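Tanner hand grippers

The Tanner is a pair of hand-held grippers used at the Flanham site of Ranon to record household chores for robot training. Each unit consists of a trigger grip, two pointed jaws and a printed marker cube, and is described in the Ranon manual as "maintenance free." The same manual devotes 22 pages to maintenance.

Setup

A Tanner pair is set up standing, in the room where it will be used. The operator puts on the shoulder harness, picks up both grippers and holds them out over a clear patch of floor, jaws forward, until the head camera has found both cubes. The software, Panport, then asks for the jaws to be opened and closed five times. It often asks again.

Glossy floors are a known nuisance, as Panport will sometimes track the reflection of a cube with great confidence. The usual cure is to take one step to the side and start over – the manual calls this "repositioning the workspace."
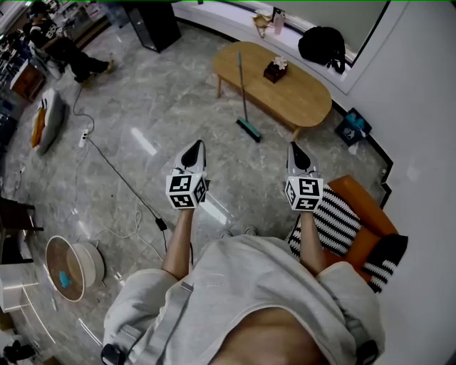
Once the cubes are locked, the operator touches the jaw tips together in front of the chest. If Panport shows a gap of more than two millimeters, the offset is corrected by hand in a settings file. There is a button for this in the menu, but it has been gray since August.

Upkeep

The jaw tips are replaced every 300 hours, or whenever they stop picking up a sock. Cubes are wiped with a dry cloth only. Alcohol lifts the print, and a cube with a bald corner will drift slowly to the left for the rest of the session. Spare cubes are kept in sealed bags, labeled left and right. The two are not interchangeable, though they fit either gripper perfectly well.

Trigger springs are rated for 2000 squeezes, a figure that a busy operator can reach by Thursday.

Faults

Panport reports most problems as error 114, which covers a hidden cube, a stuck jaw, a low battery and a full disk. Technicians at Flanham check the disk first.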